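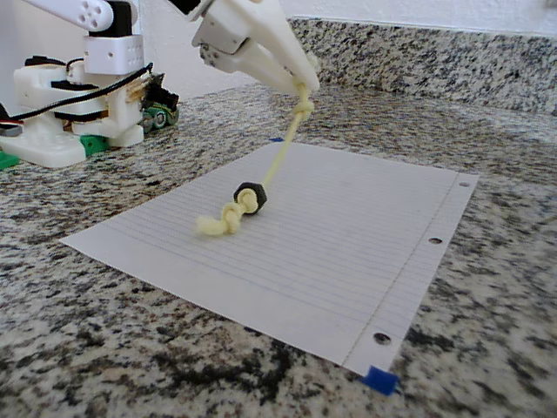 4. Setting up the rope-and-nut task

Okay, arms are clamped and calibrated, so now we get to the fun part! I use this task to see how well a policy copes with something floppy, and the setup matters more than you'd think.

4.1 Tape a sheet of lined notebook paper to the counter. I set mine at an angle and let the granite show on every side.

4.2 Thread the rope through the hex nut.

4.3 Tie a fat stopper knot in the free end. It has to be bigger than the hole in the nut (check this with a good tug).

4.4 Tie the other end near the tip of the gripper finger. Small, tight knot, please.

4.5 Jog the arm until the nut rests on the paper and the rope runs fairly straight up to the finger.

4.6 Start Pedport, pick "drag", and record 40 episodes. Each one stops by itself after 16 seconds.

Note: A frayed tail is fine. I trimmed mine at first, and then Kamlesh Nautiyal ran the same policy on a fuzzy rope and got the same scores, so I quit bothering.

Caution: Keep your hands out of the way once the arm is live, and don't let the rope wrap around the finger. If it does, hit stop, unwind it by hand and throw that episode out.

My best policy so far trained on 295 episodes and still loses the nut off the far side of the paper now and then. Section 5 covers how I score those.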